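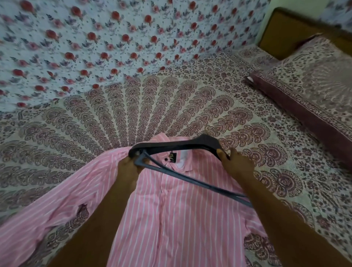

Wedance is a parliamentary diplomacy simulation that comes in a box, and I've been waiting years for something like it. Two delegations from neighbouring legislatures meet over a weekend visit, each with trade grievances, a border crossing to argue over and a nervous speaker who'd like to go home with a signed communiqué. You play the people doing the talking.

Our debating club ran it in August with 14 players split between the republics of Savolainen and Steltavex. The rules say you can manage with five, and I'd believe it, but the more the merrier — the committee stage gets gloriously noisy.

What you get is 145 cards, a thick book of briefing papers and a 300-page reference volume that sounds dreadful and is a pleasure to dip into. Venla Ikonen wrote the briefings, and she has a real ear for the way officials avoid saying things. One paper on fishing licences runs four paragraphs without a single commitment in it. My delegation spent ages trying to work out whether we'd been offered anything!
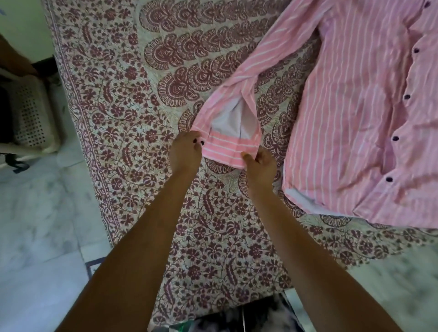 The Carkgate crossing is the best part of the whole game. Both sides want it open, both have promised voters it'll stay shut, and every concession you make there turns up later in somebody's press conference. We got ours down to daytime freight only, with a review clause, and I was as proud of that clause as if I'd won something.

A few grumbles. The scoring track is fiddly and the two shades of blue are far too close in colour for evening play. The translation rule, where messages pass through a third player, is a brilliant idea but slows down the final session, so we dropped it after dinner. And the index in the reference volume sends you to the wrong page for "observer status" (it's under "guests").

Set aside a full day, print extra copies of the agenda, and give the speaker's role to someone who enjoys ceremony. We're already planning a rematch with the delegations swapped, and I've got my eye on the fisheries portfolio.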